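Woletberg Oral History Project
Progress report to the Dutier Fund, second period
Wednesday, July 26, 2023

You asked for a report of moderate length, with no appendices. The last one had nine appendices, and I take the point.

Where we are

The project set out to record the people who worked at the Chuang cannery in Woletberg before it closed, type up what they said, and put the results somewhere the public can hear them. Recording is going well. Typing is going slowly. The public has so far heard one excerpt, through the speaker in the library lobby, at a volume the library has since asked us to reconsider.

We have 35 finished interviews. The proposal promised 35 by the end of this period, so I would like that sentence read twice. The shortest runs 12 minutes and consists mostly of a man explaining why he would not be giving an interview. The longest took two afternoons and covers the cannery, the flood, the second flood, three weddings and the correct way to store onions. We have kept all of it. The onion section is better than anything we got on labor relations.

Most of the people we talked to worked on the line or in the label room. We are short on office staff. They tend to say that nothing happened in the office, then talk at length about things that happened in the office, then ask for that part to be taken out. Under the release form you approved, they can have it taken out, and four of them have.

Transcripts

The plan was to transcribe each interview within a month. That plan was written by someone who had never transcribed an interview, namely me. An hour of tape takes most of a working day, and longer when a parrot is present, as in the case of interviews 8 and 9 (same house, same parrot).

We tried the Kastero transcription software. It is quick and very sure of itself. It does not know the local word for the machine that put lids on, and it wrote "the clergyman" every time. Several of our draft transcripts therefore describe a clergyman who jammed twice a shift and had to be hit with a mallet. We now use Kastero for a first pass and have a person listen to the whole thing afterward, which saves less time than the brochure led us to hope but does save some.

To date 22 transcripts are finished and checked. The rest exist in some form.
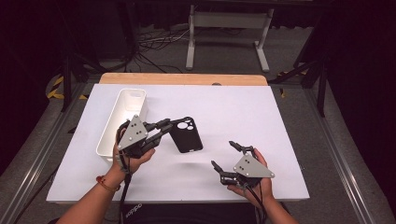

Will the remaining transcripts be finished before the grant period ends?

All but three should be. Those three are largely in a dialect neither of our transcribers speaks, and we have found a retired schoolteacher in the next county who does. She wants to be paid by the page and has pointed out that she uses wide margins. We have agreed to this.

The paper material

People who are interviewed tend to hand you things on the way out. We did not budget for this. The collection now stands at 2,513 items, counting every pay slip separately, as the county archive insists we must. Besides pay slips there are can labels, union cards, safety notices, a great many photographs of company picnics, and a recipe for pea soup marked CONFIDENTIAL.

The archive has agreed to take the whole lot, provided it arrives in acid-free folders with a list. The folders cost more than I would have guessed. The list is done as far as the letter P. I should also report that one carton spent a weekend under a leaking window in May. Nothing was lost except some duplicate labels for creamed corn, and the carton has been moved to a room with no window at all.

Public events

Two listening evenings were planned and two were held. The first drew a modest crowd and ran on time. The second drew almost everyone the first one had annoyed by leaving them out, and ended in an argument over which year the north shed burned down. Both parties had been there. We recorded the argument, with permission, and it may well be the best thing in the collection.

The school visits have not happened. The school was willing, then had testing, then had a new roof, then had summer. We have dates for the fall and I believe in them about as much as I believed in the spring ones.

Money

Spending is under budget on travel, since nearly everybody turned out to live within a short drive of the cannery gate, and over budget on folders. I would like your approval to move the travel surplus into archival supplies. I would also like to move a small amount to refreshments. The proposal allowed for coffee. It did not foresee that people who spent their working lives in food canning would have views on store-bought cookies.

The equipment line is untouched apart from a replacement microphone. The old one was sat on. The person who sat on it was being interviewed at the time, and the recording up to that point is excellent.

Next period

We have six more interviews arranged, four of them with office staff who have promised to leave things in. The list for the archive will get from P to Z. The website will go up with twenty excerpts, each short enough to listen to while standing. A third listening evening is planned, to be held on neutral ground, and the north shed will not be on the program.

The signed budget sheet follows by mail. My printer handles the first page well and the second page less so, and I have asked the library whether I may use theirs.

Project coordinator, Woletberg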